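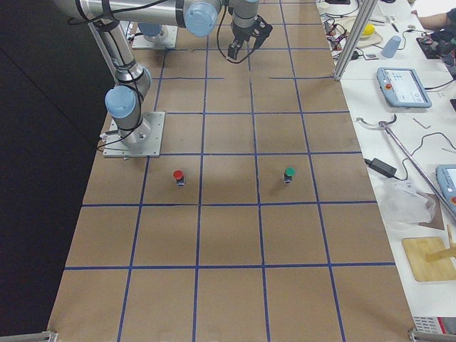

Kesex grid table: where we've got to

Hello Rasha, and hello to everyone at Bovico who reads these. Second report, and I'm much happier writing it than I was the first one! The big brown sheet is down, the blue grid is on it, and we've started standing things in the squares. If you remember the bare bench from my last update you'll see why I'm pleased.

We went for paper in the end. I know Svetozár wanted to paint the lines straight on to the worktop (he still brings it up), but I like being able to peel the lot off and start again when we change our minds, and we do change our minds. It has creased a bit, lightly, and I can live with that.

The first things out on it were two little capped pots, one red cap and one green, in the same row with a square left between them. I wanted two colours you could tell apart from the other side of the room, and small labels that don't take over. There are 14 pots in the set altogether and the rest are still in their box until I've settled the order of the rows.

Money

Of the 2000 you gave us, most went on the bench itself and the lighting, as planned. Paper and tape were the cheap part: 29 for everything, including a spare roll of each. Drahomíra has the receipts and will send them over on Thursday with the signed sheet. The only line I'd like to move is the one for storage trays. Zosport can't supply the size we asked for, so I'd rather hold that money until Cullinane come back with a price. Is that all right with you? A one-line email would do.

The tape

OK, this is the bit I promised to be straight about. The lines were put down by hand, by me and Svatopluk, and close up it shows. Edges are torn, a few strips wander, and one of the cross lines stops, leaves a bare gap, and carries on slightly lower down. There's a column line with a good stretch missing as well. From standing height it reads perfectly well as a grid and I've had no trouble saying "fourth row, second square" and being understood, but it isn't something I'd want to call finished. 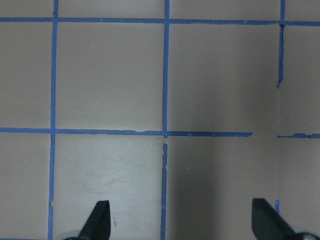

What happens next

I'm going to redo the worst strips first, with a metal ruler and a proper knife this time, no more tearing it off by hand. Then the gaps get filled and the little leftover bits come up. After that I'd like to number the rows down one side, small, in pencil to begin with.

Once that's done the other pots can come out of their box and we'll try a full layout. I'm hoping to have that for you in June. You're very welcome to come and see it, mornings are best, and I'll find you a chair.

Thanks again for being patient with us over the bench delivery.

Zuzana Trnka

Comments (3)

Svetozár Štěpánek
Still say paint. But it looks good, well done both.

Rasha Saliba
Lovely to read this, Zuzana. Fine to hold the tray money, just put it in the next report so I've got it in writing.

Drahomíra Paulík
Receipts are scanned. There's one for the spare tape I can't read the date on, will ask the shop.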